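Setting the Table Twice: A Student Report on Serving Small Snacks
Household and Hospitality Studies, Summer Project
2020-07-17

When our group picked this topic back in June, we thought it would be the easy one. Other groups had signed up for things like stain removal and menu costing, and we were going to look at how small snacks get from a package to a plate without turning into a pile of crumbs. How hard could that be? Well, it took us a good part of the summer, and I came out of it with a lot more respect for anyone who has ever filled a buffet table (my aunt included, who has been telling me this for years).

The question we started from was a plain one. If you have a lot of small dry items, such as cookies, crackers or little salted rounds, what do you put them in and how do you set up the table so that the work stays tidy? We did most of our trials with two kinds, a sweet butter cookie sold as Flikia and a thin cracker called Flurura. Both are small and both break if you look at them the wrong way. Over the whole project we moved 1,643 pieces, and yes, we kept a tally sheet, and yes, there was some arguing over whether a half counts as a piece. We decided that it does not.

We tried three kinds of container: a shallow bowl, a woven basket lined with a napkin, and a square metal tray. The bowl was everyone's favorite at first, and it does look nice and homey, but everything slides down to the middle and the pieces at the bottom take the weight of all the others. The basket was gentle on the cookies and terrible to clean. We were still shaking crumbs out of it days later.

The tray won us over slowly. A flat floor means a cookie stays pretty much where you set it down, and the raised sides keep it from wandering off when somebody bumps the table. Rounded corners turned out to matter more than I would have guessed when it came to wiping up, and a shiny surface shows every crumb.
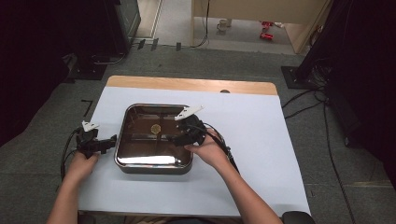
Covering the table was the other big change. In the first week we worked right on the wood, and the crumbs went into every seam and, of course, onto the floor, which is no fun at all on carpet. After that we always put down a large sheet of paper first. Pale paper is best, in our opinion, as long as it's plain. At the end you lift the sheet by its corners, carry it to the trash and start over with a new one. We bought ours as a roll from Oltmanns and used up roughly 215 feet of it, a fair amount of paper, and our report card on waste suffers a little for that.

As for results, we counted 819 pieces moved with the tray and paper setup, and the rest were split between the bowl and the basket. The tray gave us the fewest broken pieces for both snacks. The Flurura crackers did badly in the bowl, especially once it was more than half full. We also learned that the first cookie in an empty tray is best placed toward a back corner, so you are not reaching over it for the rest of the job. It sounds like such a small thing, but our tallies got noticeably better once we all started doing it the same way!

There are some weak spots in our work that I should mention. We never tested anything soft or frosted, and we only had 2 trays, both from the same Banov set, so a deeper or wider one might behave differently. We also got better with practice, and the tray trials came last, so part of the improvement is probably just us. If another group picks this up next year, I would ask them to mix up the order of the containers from the first day, and to settle the question of the halves before they open a single package.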